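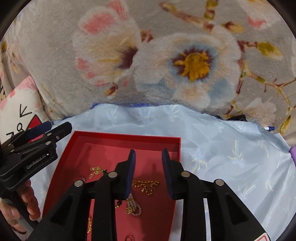 Histelar Puts Robot Arm Purchase on Hold, Will Pay for Hand-Held Gripper Work First

RAVANDALE, 2024-07-09 - Histelar, which sorts and resells estate jewelry, said today it will not sign an order for robot sorting arms in the current budget year. The company will spend a smaller sum on hand-held grippers and on the hours people need to use them, and will look at the arms again when there is something to look at.

The decision follows a review of quotes that began in May. Histelar asked for prices on a full sorting cell from Clultex and from two other suppliers. All three quotes gave a payback time. None of them said what the machine would do with a knotted chain.

Knotted chains are most of the job. A typical box at the Ravandale sorting room holds fine gold chain in a tangle, heavier link chain, a strand or two of beads and a pendant that may or may not belong to any of it. The pieces lie on top of each other and slide around. Demonstration videos sent with the quotes showed single rings, spaced apart on a flat black mat.

"We have never received a box that looked like that," the company said in a statement. "We were asked to pay for a machine that is good at a job we don't have."

What the budget covers

The approved plan pays for 13 hand-held two-finger grippers, spare rubber finger pads, and paid time for sorting staff to pick up and separate jewelry with them, one gripper in each hand where the piece calls for it. Recordings of the work go into a project called Quinlan, which Histelar will use to test supplier claims against its own stock.

Histelar set aside 3,013 past lots as the reference list for Quinlan. Any supplier that wants to be considered will have to show results on boxes drawn from that list, picked by Histelar and not by the supplier.

The plan runs for 17 months. It includes no money for arms, floor mounts, safety fencing or service contracts. Those lines were in an earlier draft and were taken out.

What it does not promise

Histelar makes no claim that the recordings will lead to a working machine. Soft pads that hold a bracelet may be no use on a chain as thin as thread, and a person holding a gripper makes a lot of small corrections that may be hard to copy. The company expects sorting by gripper to be slower than sorting by hand for the whole of the plan, and has budgeted for that. Staff hours in the sorting room are not being cut to pay for it.

The company also asks other small resellers to read their quotes with care. Two of the three it received left out the cost of replacement pads. One counted a "pick" as complete when the fingers closed, whether or not anything came up with them. Software fees were listed for the first year only in every case.

Terms for suppliers

Histelar will hold back 25 percent of the price on any future arm order until the equipment has worked through mixed boxes on site. Clultex has been told of this condition and has not yet replied. Suppliers who can't accept it are asked not to send a revised quote.

A report on pad wear, staff hours and money spent will be released at the end of the plan, including the parts that went badly.

About Histelar

Histelar buys, sorts and resells estate and secondhand jewelry from its sorting room in Ravandale. It does not sell automation equipment.

Press questions: Histelar front office, Ravandale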